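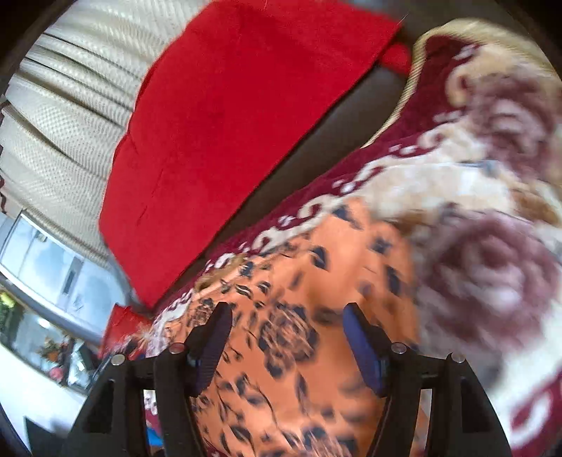 *Sheet 4. Sofa, window side: orange floral print, burgundy and cream throw, red cushions.*

# Bruvstead, Codthorpe: sitting room textiles

Gallery sheet, revised 8/9/24

This sheet belongs to the set covering the loose textiles at Bruvstead. Each sheet deals with one part of a room and carries one picture, a caption and the notes that apply to the pieces in it. Fixed upholstery is listed on the room sheets. Rugs have their own set.

Colours are given in plain terms (red, burgundy, cream) and are not matched to any chart. Screens vary, and anyone ordering thread or trim from this page should ask for a snipping first.

## Orange print

Dark navy flowers and leaves on an orange ground. Listed under "loose cloths", with no pattern name. Two other cloths in the house carry the Huaranga label and are on Sheet 6; the orange print is not one of them and should not be filed with them.

Dark printing on a bright ground should be tested for bleeding before any wet cleaning. Press a damp white cloth against a dark part of the print, on the wrong side, and leave it under a weight for 4 minutes. If any blue or black shows on the white cloth, the piece is not to be washed with others. Record the result on the card even when it is clean.

Fold with the print inwards. Change the fold lines at each inspection.

## Burgundy and cream throw

Scrolls and a large rosette, with a cream fringed border. The pattern is ornamental and has a clear top and bottom when opened out, so the throw should be folded in the same direction each time it goes into store.

Fringe is the part that fails first on pieces of this type. Check for:

- strands pulled out of the heading
- knots or tangles caused by brushing
- greying along the tips
- gaps where the border has parted from the body

Comb with the fingers only. The vacuum head must be screened with net and kept clear of the fringe altogether. A missing strand is noted and left alone. Replacement is only considered where a gap is longer than 50 mm.

A throw laid over leather will travel. It should be lifted and laid again, never dragged back into position by one corner, as this puts the whole load on the border stitching.

## Red cushions

Two, of different sizes. The larger is rectangular, in bright red. They are entered separately on the list and have separate cards.

Red covers are kept away from cream textiles when damp. This applies in the laundry basket as much as in the wash, and it applies to the curtain as well as to the throw.

Corners take most of the handling. Cushions are picked up by the body, with both hands. Seams should be looked at twice a year, first along the long sides and then at the corners. Resewing is done in matching thread with a short stitch, starting and ending a little beyond the damage.

Pads are turned when the covers are off. A pad that no longer fills its corners is replaced, and the old pad is kept for packing. New pads come from Flavwood, who cut to size. Order slightly larger than the cover, measured seam to seam.

## Curtain

Cream, textured, with a woven diamond pattern. The curtain has its own entry on the window sheet and appears here only because it hangs close to the sofa. Three points are repeated from that sheet:

1. Dust from the top down, with a soft brush and low suction.
2. Do not steam in place. Moisture will mark a textured weave unevenly.
3. Keep the folds regular when the curtain is drawn back. Note any fold that has begun to yellow on its outer edge.

## Leather

The sofa is dark brown leather. Two matters affect the textiles.

Leather dressing transfers. After treatment the sofa is left bare for a full day and then wiped with a dry white cloth. If the cloth picks up colour or grease, it is wiped again and left for another day. Throws and cushions go back only after a clean wipe.

Dye can also pass the other way, from a strongly coloured textile into pale or worn leather. The risk on dark brown is mainly that it will not be noticed. Lift the pieces and look at the seat and arm at each inspection.

## Light

The window side of the room is the brighter side, and all coloured textiles on this sheet are treated as being at risk of fading. Reds and oranges are checked against an unexposed part of the same piece, such as the inside of a seam or the underside of a hem. Comparison is made in daylight, with the lamps off.

| Piece | Check | Interval |
|---|---|---|
| Orange print | Fading, bleeding | 4 months |
| Throw | Fringe, border stitching | 4 months |
| Cushions | Seams, corners, pads | 6 months |
| Curtain | Folds, dust, fading | 12 months |

The blind or curtain is drawn when the room is out of use for more than a day. Textiles are not rotated between the window side and the wall side without a note on the card, because the fading record becomes useless if positions are lost.

## Storage

Winter store is the upstairs press. Pieces go in after the December inspection and come out when the room is next opened up. The shelf is 70 cm deep and takes a folded throw without overhang. Nothing is stored on the bottom shelf, which is against the outer wall.

Layering is as follows: heavy pieces at the bottom, tissue between every two layers, cushions on top and not compressed. Coloured pieces are interleaved with white tissue only. Coloured tissue has been found in the press in the past and should be thrown away if it turns up again. Cedar blocks are placed on the shelf edge, out of contact with cloth.

Plastic bags are not used. Cotton pillowcases are suitable for cushions, and old sheets for everything else. Labels are tied on with tape. Pins, staples and adhesive labels are not to be used on any piece.

## List and corrections

The full list of loose textiles at Bruvstead runs to 246 entries. Numbers are not reused when a piece is withdrawn.

Corrections made to this sheet at the present revision:

- "Rug" amended to "throw" for the burgundy and cream piece.
- Note on steaming added under Curtain.
- Interval for the orange print shortened from six months.
- Reference to Flavwood moved here from the upholstery page.

Outstanding: fibre content of the orange print and of the throw, both left blank on the cards. No burn test is to be carried out on either. The entries stay blank until a loose thread can be looked at under magnification.

Sheet 5 covers the wall side of the same room. Sheet 6 covers the Huaranga cloths.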